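Kornton começa a automatizar a montagem de caixas de lanches sortidos e mantém a equipa na linha

Comunicado de imprensa
Jaline, 16 de agosto

A Kornton, empresa que prepara caixas de lanches e doces embalados para escritórios, hotéis e lojas de presentes, anuncia o início da segunda fase do seu programa de automação na unidade de Jaline. O programa é realizado em conjunto com a Ďurica, fornecedora de sistemas de manipulação, e tem como objetivo passar para máquinas uma parte do trabalho repetitivo de recolha e colocação de produtos. A decisão sobre o conteúdo e a apresentação de cada caixa continua a pertencer às pessoas.

A montagem de uma caixa sortida parece um trabalho simples, mas é difícil de automatizar. Os produtos têm formas e pesos diferentes e quase todos chegam em película de plástico, que dobra, brilha com a luz e muda de forma quando é apertada. Um bolo recheado parte-se com facilidade. Um pacote pequeno de amendoins pode ser segurado com mais força, mas escorrega. Até agora, as soluções que a empresa testou serviam para um só tipo de produto e obrigavam a parar a linha em cada mudança de encomenda.

Por esta razão, a Kornton escolheu um caminho diferente. Na primeira fase, que começou em maio, foram as próprias operadoras e os próprios operadores que trabalharam com garras de mão, com dois dedos cada uma, para mostrar como se pega em cada artigo. Os movimentos ficam registados e servem depois para preparar o sistema automático. Nesta fase foram gravadas 1.202 sequências completas, desde a mesa vazia até à caixa fechada.

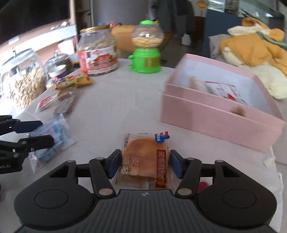 As sessões de trabalho são de 30 minutos e nunca há duas seguidas para a mesma pessoa. Esta regra foi pedida pela equipa depois dos primeiros dias, quando várias pessoas disseram que sentiam cansaço nos pulsos. A empresa aceitou o pedido e mudou também a altura das mesas. Entre duas sessões, cada pessoa regressa à preparação normal das encomendas ou ao controlo de etiquetas.

Na segunda fase, que agora começa, a Kornton vai instalar 5 postos automáticos na zona de montagem. Cada posto receberá os produtos numa mesa comum e colocará os artigos na caixa segundo a lista da encomenda. Ao lado de cada posto haverá sempre uma pessoa responsável, que pode parar a máquina, corrigir a posição de um produto e decidir se a caixa pode seguir para expedição.

O que muda para as pessoas

A administração da Kornton quer ser clara neste ponto, porque foi o assunto mais discutido nas reuniões internas. O programa não prevê despedimentos na unidade de Jaline. Os contratos existentes são mantidos e as categorias profissionais são revistas para incluir as novas tarefas. As pessoas que passam a acompanhar os postos automáticos recebem formação paga, dentro do horário de trabalho, e um suplemento mensal enquanto exercem essa função.

Haverá, no entanto, mudanças reais no dia de trabalho. O turno da noite, que existia principalmente para cumprir encomendas grandes antes das épocas de festa, será reduzido de forma gradual. Algumas pessoas preferiam este turno pelo valor que recebiam a mais, e a empresa está a negociar com elas uma compensação. As conversas ainda não terminaram. A Kornton compromete-se a não alterar nenhum horário individual antes de haver um acordo escrito.

Também o ritmo será diferente. Na montagem manual, cada pessoa escolhia a ordem dos artigos e podia organizar a sua mesa à sua maneira. Com os postos automáticos, a ordem é definida pelo sistema, e a pessoa trabalha mais com os olhos do que com as mãos. Durante as reuniões, uma parte da equipa considerou isto um alívio e outra parte teve receio de que o trabalho se tornasse monótono. Para responder a esta preocupação, foi decidido que ninguém ficará num posto automático durante o turno inteiro.

A formação é organizada pela Ďurica e divide-se em duas partes. A primeira trata da segurança e da paragem de emergência e é obrigatória para toda a equipa, incluindo as pessoas do armazém e da limpeza. A segunda é dirigida às pessoas responsáveis pelos postos e ensina a gravar movimentos novos quando entra um produto que o sistema ainda não conhece. Deste modo, a introdução de um novo doce ou de uma nova embalagem não depende da visita de um técnico externo.

Privacidade e registo de dados

As gravações feitas com as garras mostram a mesa, os produtos e os movimentos. Não são usadas para medir a velocidade individual nem para a avaliação anual de desempenho. Esta condição está escrita no regulamento interno do programa. Qualquer pessoa da equipa pode pedir para ver as gravações em que participou, e também pode pedir que sejam apagadas.

Calendário e próximos passos

O primeiro posto vai trabalhar apenas com a caixa Jutusby, a caixa sortida mais vendida da empresa. Durante o período de teste, 100 por cento das caixas montadas por este posto serão verificadas à mão antes da expedição. Os outros postos serão ligados um de cada vez, depois de a equipa e a Ďurica confirmarem em conjunto que o anterior funciona com estabilidade.

Os clientes não precisam de alterar as suas encomendas. Os prazos de entrega e os preços mantêm-se iguais, e continua a ser possível pedir caixas com composição especial, que serão montadas à mão como até agora.

Sobre a Kornton

A Kornton prepara e distribui caixas de lanches e doces embalados a partir da sua unidade em Jaline. Trabalha com produtores locais e com importadores de especialidades de vários países.

Sobre a Ďurica

A Ďurica desenvolve sistemas de manipulação para produtos embalados de pequena dimensão e presta formação às equipas que os utilizam.

Os pedidos de informação e de visita à unidade devem ser dirigidos ao gabinete de comunicação da Kornton, em Jaline.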